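Consigne des emballages de boissons : Gudholm élargit son dispositif aux gobelets

17 mai 2025
Partages : 4 | Commentaires : 2

La commune de Gudholm étend à compter de ce mois son système de consigne aux gobelets réutilisables vendus dans les buvettes et les salles municipales. Jusqu'à présent, seules les bouteilles en plastique étaient reprises. L'exploitation reste confiée à la société Flirkska, titulaire du marché depuis mars.

Le montant de la consigne est fixé à 2 couronnes par bouteille et à 4 couronnes par gobelet. Le remboursement s'effectue sur ticket, valable dans les commerces adhérents, ou par virement pour les associations disposant d'un compte collectif. Les bouteilles doivent être rapportées non écrasées, étiquette lisible. Les bouchons sont acceptés vissés.
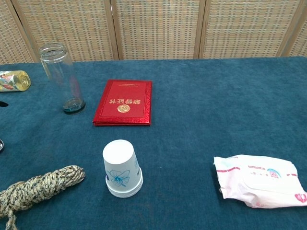
Points de reprise

Deux automates sont en service, l'un à la gare routière, l'autre au centre commercial Solberg. Le modèle retenu, le Zeston, lit le code imprimé sur l'étiquette et pèse chaque contenant avant validation. Un contenant encore partiellement rempli est refusé et restitué par la trappe avant. La capacité de stockage est de 1 090 bouteilles par appareil, après quoi l'automate se met en attente jusqu'au passage du collecteur.

Les gobelets ne passent pas par l'automate. Ils sont déposés au comptoir, empilés par format, puis acheminés vers l'unité de lavage de Solberg. Le cahier des charges prévoit un lavage à haute température, un séchage à air pulsé et un contrôle visuel des bords. Les pièces fêlées ou tachées sont retirées du circuit.

Un stock initial de 4 000 gobelets a été constitué pour la saison. Les organisateurs de manifestations peuvent en réserver par lots auprès du service technique, contre dépôt de garantie.

Sur table, la bouteille consignée et le gobelet suivent donc deux filières distinctes, et les organisateurs sont invités à prévoir deux bacs séparés au moment du débarrassage.

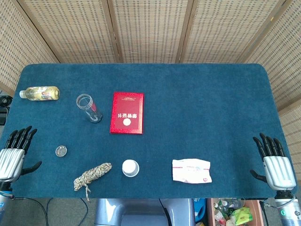
Calendrier et contrôle

La reprise des bouteilles en verre n'est pas incluse dans cette phase. Flirkska doit remettre à la commune un relevé mensuel des volumes collectés, ventilé par point de reprise, ainsi que le taux de refus des automates. Les tarifs s'appliquent jusqu'à la fin de l'année.

Partager cet article (4)
Lire les commentaires (2)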